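Plotton clothing exchange moves to larger hall

2018-01-30

The Plotton clothing exchange has moved from Lloyd Street to the ground floor of the Prernum building. The new hall has space for 100 boxes of sorted garments - the old room held far fewer. Donors handed in 788 items in October.

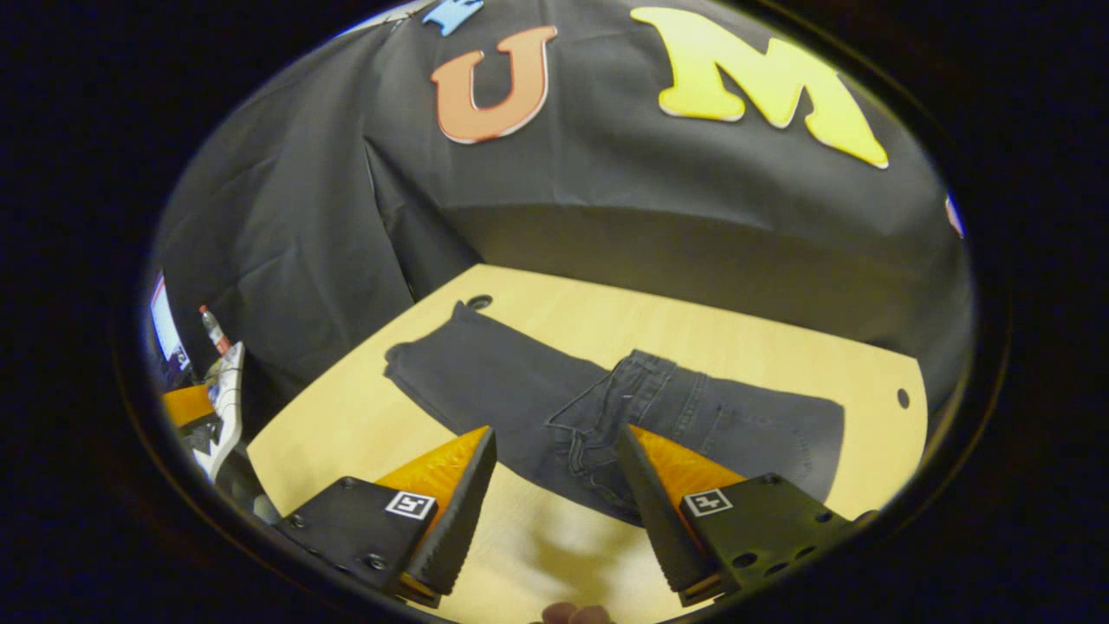 Dark gray jeans laid flat on a wooden table, in front of a black backdrop with colored letters.

Jeans are checked at the seams and pockets, folded and shelved by waist size. Items with damage over 2 inches long go to textile recycling. Each visitor may take 3 items per visit.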